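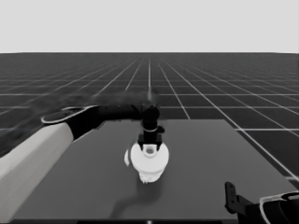
Simulated arm over a gray table, grayscale render.

Zedamano: a small set of posts about social app features

Zedamano is a collection of short English posts in which people talk about changes to the social apps they use: new buttons, moved menus, muted words, bookmark folders, scheduled posts. It was put together by Benedikt Ruppert and Gyula Simon for testing text classifiers on informal writing. Current release: April 17, 2020.

What is in it

The main file is posts.csv, with 500 rows. Each row is one post. A second file, threads.csv, holds 90 reply threads that go with some of those posts. Threads are kept in reading order and are never split across files.

Columns in posts.csv:
id: a number, stable between releases
text: the post, with line breaks replaced by a single space
feature: what the post is about (mute, bookmark, schedule, list, other)
tone: tip, question, complaint or news
source: Evano or Stullamier, the two message boards we collected from

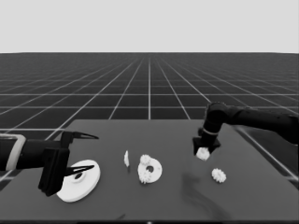
Two arms and seven white parts on a shared table, simulated.

How it was collected

Board members sent in their own posts through a form. Posts from Stullamier came in first, during December, and the Evano posts were added after that. User names, links and email addresses were replaced with the tokens NAME, LINK and MAIL. Spelling was left alone, including slang and doubled letters. If you lowercase everything you will lose some of the signal for tone, so try it both ways.

Labels

Both of us labeled every post. We disagreed on 131 of them, mostly between tip and news. Those were talked through and given one final label. The first-round labels are in labels_raw.csv if you want them.

Known problems

The "other" group is too big, with more than 205 posts. Stullamier posts are longer on average. A few posts describe a feature that was later renamed, and we kept the old name. Emoji are saved as UTF-8 and may look broken in older spreadsheet programs.
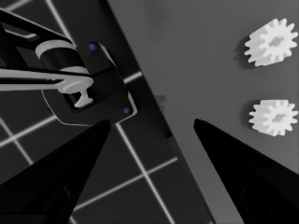

LICENSE AND CONTACT

Free for research and teaching. Please don't try to work out who wrote a post. If you wrote one and want it removed, open an issue with the row id and it will be left out of the next release. The loading script is in the Csizmadia folder, and questions about it go to Gyula.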